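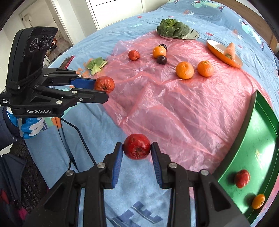 Writing for Television, Handout 4: The Limited Series

Read before class. Cúc Võ is teaching this one, so bring a pencil and low expectations for the break.

A limited series is a story that promises to end. Networks like it because actors will sign up for a few months of work, and writers like it until they meet the middle episodes.

Our case study is Covthorpe, the ferry-town drama produced by Dusero. Watch episodes one and two. Vy Trịnh's pilot script runs 87 pages, which you may not imitate. Yours stops at 50, title page included.

Terms you will need:
Bible: the document that explains the show to people who won't read the scripts.
Cold open: whatever happens before the titles, usually to somebody we won't see again.
Bottle episode: one set, few actors, the money already spent elsewhere.
Runner: a small joke or detail that keeps coming back. Muriithi's umbrella is one. His divorce is a subplot.

Notice how late Muriithi enters the pilot. Mark the page where you first knew what he wanted. If you marked the last page, read it again with the television off.

Assignment: write a cold open for episode three, with no flashbacks and no phone calls. It counts for 30 percent of the grade. Drafts go in the box outside the office, stapled.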